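Cleaning a front loader that's started to smell
Posted by Santosh Malhotra, 21 Sep 2021

Quick one as I've got a load waiting. Three people at Alent have asked me the same thing this month so it's going up here and I can just send the link.

Towels come out smelling like a wet dog. Clothes are clean, machine isn't. Usually it's the door seal, the filter, or years of cold washes with too much liquid. Often all of them.

What you need
Old towel, one you don't care about
Shallow dish or a baking tray
White vinegar, the cheap stuff
Microfibre cloth and an old toothbrush
Washing basket for whatever comes out of the drum
Rubber gloves if you're fussy. I am.

Before you start
Empty the drum. Run your hand around the inside, socks hide up the top. Turn it off at the wall before you go anywhere near the filter. If you've just done a hot wash, go and have a cuppa first – that water can scald.

1. The seal
Peel the rubber back with your fingers and look in the fold. Hair, grit, bobby pins, grey slime. Wipe it out with the cloth and a bit of warm water with vinegar, then get the toothbrush into the bottom of the fold where the water sits. Rinse the cloth alot. Dry it off when you're done.

Don't leave vinegar sitting on rubber overnight. Wichai Thongdee over at Filgate did and reckons his seal went stiff by February. Might of been old anyway.

2. The glass
Both sides. The inside gets a film you don't notice until it's gone. Damp cloth, dry cloth, done.
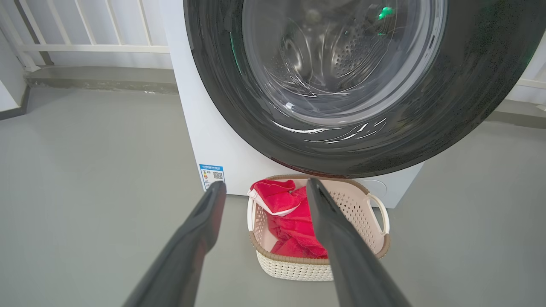
Drum empty, basket parked in front. Round filter cap is down low on the right.

3. The filter
Shift the basket out of the way. Towel on the floor, dish under the cap. Some models have a flap over the filter, some a plain cap, so check your manual for how yours opens. Mine at Wirkerham has a little drain hose you pull out first, lots don't.

Turn it slowly. Quarter turn, let it dribble, close it, tip the dish, go again. Be patient here. I wasn't the first time and had to mop out to the hallway.

Once it stops, take the filter right out and rinse it under the laundry tap. Torch into the hole, check for coins and hair ties. Screw it back in firmly and check it's straight – crooked ones leak.

4. The drawer
Most pull out if you press the tab at the back. Soak in hot water 15 minutes, scrub, and do the roof of the slot as well, that's where the black stuff grows.

5. Hot empty cycle
Power back on. Hottest setting, nothing in the drum, washing machine cleaner or just plain hot water. Stay nearby for the first 8 minutes and watch under the filter for drips.

After that
Door ajar between loads (not if you've got littlies or a cat that climbs in things). Half the detergent you're using now. One hot wash a fortnight, sheets or teatowels. Filter every couple of months, more if you've got dogs.

Still pongy after two goes? Check the drain hose out the back for a kink. Dryer lint is next, when I get a minute.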